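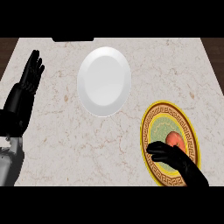

## February, after supper

Rain until two, then a thin kind of sun. I got the last of the seed potatoes down from the loft and set them in egg trays by the back window, eyes up. One tray had gone soft and I threw it on the compost. The rest look sound.

Noreen Breathnach came by at three with the kitchen quotes, hers and ours both, and we spread them out and went through them. I still like the pale marble with the brown veins. She says it stains if you so much as look at it with a lemon in your hand. She has had hers four years and has given up on coasters. The quote from Kular comes to 2,603 with the fitting, and Horgan wants 600 less but won't take the old top away. I would have to get it to the dump myself, and the trailer light is still out. No decision made. I told Kular I would call by the end of the month.

Noreen stayed for tea and we got on to the choir. They have lost two altos since Christmas and the new director wants everyone to learn the Latin by heart. She is thinking of quitting. I said give it until Easter. She has said she would quit every winter since I've known her, but she sounded more tired about it this time, and she didn't sing anything to show me how it went wrong, as she usually does.

After she left I walked the lower field as far as the drain. It's running high and brown. The bank has slipped again by the ash stump, maybe a yard of it, and the fence post there is hanging by the wire. I need to ask Faltness if they still sell the long posts, the ones Dad used. The short ones are no good in that ground. I put my weight on the next two posts along and they held.

Saw a pair of herons, or the same one twice. Snowdrops are out along the wall but the ones I moved last year have done nothing.

The pond pump was making its noise when I got back. I took the cover off the Pondovix and cleaned out the filter, mostly leaves and one very dead frog. It ran quietly for an hour and then started up again, so it's the bearing. I'll order one. It isn't worth paying a man to come out for that.

Finished the library book in the bath. The ending was rushed — he marries her in half a page and then it's 20 years later. I'd have taken less about the shipping business and more about the sister. It's due back and I'll be in town for the dentist anyway.

Mom phoned at eight. Her knee is better and she has been to the end of the road and back without the stick. She wanted to know what I was giving Peter for his birthday. He will be 59, which neither of us could believe. I said socks and she said he has socks. We left it there. She asked if I was eating properly and I read her out what was in the fridge, and that seemed to satisfy her.

To do: bearing, posts, trailer light, dentist, something for Peter. Bring in the peat bucket before the frost. Bed at ten-thirty.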